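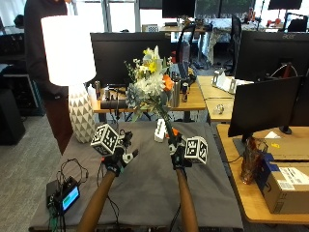 A mixed hand-held bouquet with white, pale blue-gray, yellow, cream and orange blooms, gripped by its stems over a cloth-covered table.

Hand-tied bouquet

A hand-tied bouquet is an arrangement of cut flowers and foliage assembled in the hand and secured at a single point on the stems, known as the binding point or tie. It differs from a vase arrangement, in which stems are placed one at a time into a container, and from a wired bouquet, in which natural stems are shortened or replaced with florist's wire. A hand-tied bouquet can be carried, presented in wrapping, or set directly into a vase without being taken apart.

The form is used for gifts, weddings, stage presentations and household decoration. It is made from fresh, dried or artificial material. The methods of assembly are much the same for all three, although the conditioning and water supply described below apply only to fresh flowers.

Terminology

Several terms are used for the parts of a bouquet. The head is the visible mass of blooms. The binding point is the narrowest part, where the stems cross and are tied. The handle, sometimes called the shank, is the group of stems below the binding point. The collar is a ring of leaves or paper placed under the outermost blooms.

Flowers in the head are commonly sorted by visual role. Focal flowers are large or strongly colored and draw attention first. Mass flowers have a single rounded head on each stem and make up the body of the design. Line flowers carry blooms along a tall stem and set the outline. Filler consists of small clustered blossoms or fine foliage placed between the others. A single species can serve more than one role: a hydrangea head may be focal material in a small bouquet and mass material in a large one.

The word "posy" is used for a small round bouquet. "Nosegay" has a similar meaning and historically referred to a small bunch carried for its scent. "Sheaf" refers to a long, flat-backed bouquet meant to be laid down or carried across the arm.

Construction

Two methods of construction are in general use, the spiral and the parallel.

Spiral method

In the spiral method, each stem is added at a consistent angle to the one before it, and the bouquet is turned slightly in the hand after each addition. All stems lean in the same direction and cross only at the binding point. The finished handle fans out below the tie, and a well-balanced bouquet with evenly cut stems may stand upright on a flat surface.

The maker normally begins with one straight, firm stem held between the thumb and first finger. Foliage and filler are added early, as they keep the heads apart. Stems added later sit progressively lower, which gives the head a domed profile. If a stem is placed against the direction of the spiral, it presses on its neighbors and may snap when the tie is tightened. Such a stem is drawn out and reinserted before work continues.

Parallel method

In the parallel method, stems are laid side by side without an angle. The handle is straight and narrow, and the blooms sit close together. The method suits stems that are too soft or brittle to be crossed under pressure, among them tulips and daffodils. It is also used where a slim handle is wanted, as in bouquets for bridesmaids and children. A parallel bouquet does not stand unsupported.

Tying

The tie is made with raffia, waxed string, paper-covered wire or flat bast. Thin cord is avoided on soft stems, which it may cut. The binding material is wrapped several times at one level and knotted, and the stems are then trimmed. In a common proportion, one third of the total length lies below the tie and two thirds above it. The proportion is changed to suit a particular vase or a long-stemmed presentation style.

Materials

Mass and focal flowers

Roses, carnations, chrysanthemums, gerberas, ranunculus and dahlias are widely used. Hydrangea is valued for the area covered by one head, but it wilts quickly if the cut end dries. Blue-gray and muted blue hydrangea colors are often combined with white, cream and pale yellow.

Daffodils and other narcissi release a sap on cutting that shortens the life of many other cut flowers. They are usually stood in separate water for several hours before being mixed with other species, and are not recut afterward. Artificial daffodils are frequently included in mixed spring bouquets, where this restriction has no effect.

Filler and foliage

Common fillers include gypsophila, waxflower, statice and small spray asters. Foliage includes eucalyptus, ruscus, pittosporum, asparagus fern and salal. Thin sprigs are placed so that they extend a short distance past the outline of the blooms and soften it. Foliage also has a mechanical function, separating large heads that would otherwise bruise against one another.

Artificial material

Artificial stems generally have a wire core covered in plastic, with heads of woven polyester, molded foam or coated paper. The wire allows a stem to be bent to a required angle and to hold it. Handles of artificial bouquets tend to be heavier for their thickness than fresh ones, and the wire ends are sharp when cut. The ends are capped, taped or folded back in bouquets that are to be handled often.

Color

Bouquets are described as monochromatic, analogous, contrasting or mixed. In mixed bouquets a small quantity of a strong color, such as orange, is usually set against a larger quantity of a neutral one. White filler is the most common neutral. The position of the strong color affects the apparent balance of the head: placed at the center it acts as a focal point, and placed at one side it draws the eye outward and gives a less formal result.

Cool colors recede under warm artificial light. Blue and lilac flowers may look gray beneath household lamps, and florists preparing work for evening use often check the combination under similar lighting before tying.

Handling

A hand-tied bouquet is held at or just below the binding point. At this height the weight of the head is close to the hand and the stems are least likely to shift. Holding the bouquet near the bottom of the handle increases the leverage of the head and causes it to tip. Holding it above the tie crushes lower leaves and damages the collar.

Grip pressure is moderate. Hollow stems, including those of gerberas, daffodils and amaryllis, collapse under a firm grip and then take up water poorly. Woody stems tolerate considerably more pressure. When a bouquet is adjusted, one hand keeps hold of the stems while the other works among the blooms, spreading the heads or easing a single flower upward. Heads are moved from underneath, by the neck of the stem, as petals bruise readily.

For carrying, the bouquet is tilted slightly forward and away from the body. It is laid down only on its side and only for short periods. A soft covering on the work surface reduces damage to the lowest blooms.

Conditioning and care

Fresh stems are conditioned before assembly. Leaves that would stand below the waterline are stripped, the ends are recut at an angle with a clean blade, and the stems are left in deep water in a cool room. Overnight conditioning is usual for roses and hydrangea.

After the bouquet is placed in a vase, the water is changed every 2 days and the stems are trimmed at each change. The tie may be left in place, which preserves the shape, or cut to let the stems relax. Bouquets are kept away from ripening fruit, radiators and direct sun. A bouquet placed beside a table lamp may dry faster on the side facing the bulb, depending on the heat the bulb gives off.

Artificial bouquets are dusted with a soft brush or with cool air. Washing is limited to materials marked as washable, and some dyed fabrics fade in strong light.

Trade practice

Retail florists sell hand-tied bouquets by size, by price or by stem count. The Burnby Growers' Market grades mixed bouquets by finished head diameter, and its smallest grade is 30 centimeters across. In the Britport area, bouquets are sold chiefly in paper sleeves, with a water-filled bag added at the base for delivery. This form of packing, known as an aqua pack, is gathered at the binding point and allows the bouquet to stand in its box during transport.

Training in the spiral method is part of most introductory floristry courses. The manual by Yen-ting Chow and Segundo Urrego, Stem and Tie, sets a practice bouquet of 19 stems, built with foliage first and focal flowers last. An alternative sequence taught by Ya-wen Ho begins with three focal flowers and works outward - a slower method, but one that fixes the color balance at the start.

See also

Boutonniere
Corsage
Cut flowers
Flower preservation
Vase

References

Chow, Yen-ting, and Segundo Urrego. Stem and Tie: A Manual of Hand-Held Floral Work. Britport: Haddadin Press. 445 pages.
Ho, Ya-wen. "Sequence and Color in the Spiral Bouquet." Vaseo Floristry Review, October issue.
Tu, Wai-kit. "Grading Mixed Bouquets at Burnby." Vaseo Floristry Review, July 25, 2020.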